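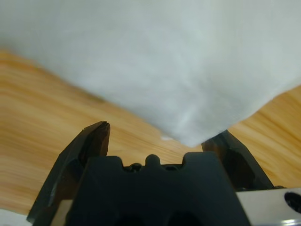

Hadilura, 2025-06-14

# Wrist view mostly white fabric: keep these episodes or drop them?

**stetura_bench**

I am collecting teleoperated demonstrations for a cloth task: pick up a white felt-like sheet by one corner and lay it over a marked area of the table. Two cameras, one at the wrist and one overhead. I have 546 episodes so far and plan to stop at 903.

The wrist view is the problem. Near the grasp, the sheet fills the top of the image and the corner sits above the gap between the fingers. The left finger and gripper body are sharp, while the cloth and the wood grain are softer. The fabric is pale enough that auto exposure shifts whenever it enters the view, and the tabletop changes color with it.

A policy trained on the first 200 episodes reaches the corner but closes too early, usually with the fingertips short of the fabric. Should I filter out episodes where the cloth covers a large part of the wrist view, or is the early closing a separate issue? I would rather not re-record.

**barbu**

Don't filter on coverage. The policy will see the same views when it runs, so removing them leaves a hole exactly where it has to decide when to close.

Check these first:

- Lock exposure and white balance on the wrist camera. Set them with the sheet in view and accept a darker table.
- Compare timestamps between the gripper command and the wrist image. We had a 60 ms offset on our rig and the symptom was the same as yours: closing ahead of contact.
- Look at what you log as the action. If it is the commanded width and the operator starts closing during the approach, the model is copying the operator correctly.

For the remaining episodes, have the operator pause briefly with the fingers open at the corner before closing. Trim the pause later if it makes the policy stall. Record a few starts with the corner left or right of center too, or you will only learn the one approach.

Lint is worth a wipe between episodes. A white fleck on orange wood is a small thing, but if it stays put all session it becomes a landmark.

**rodent**

Use a darker cloth. I switched in November and never went back to white. Didn't test it against the old set though.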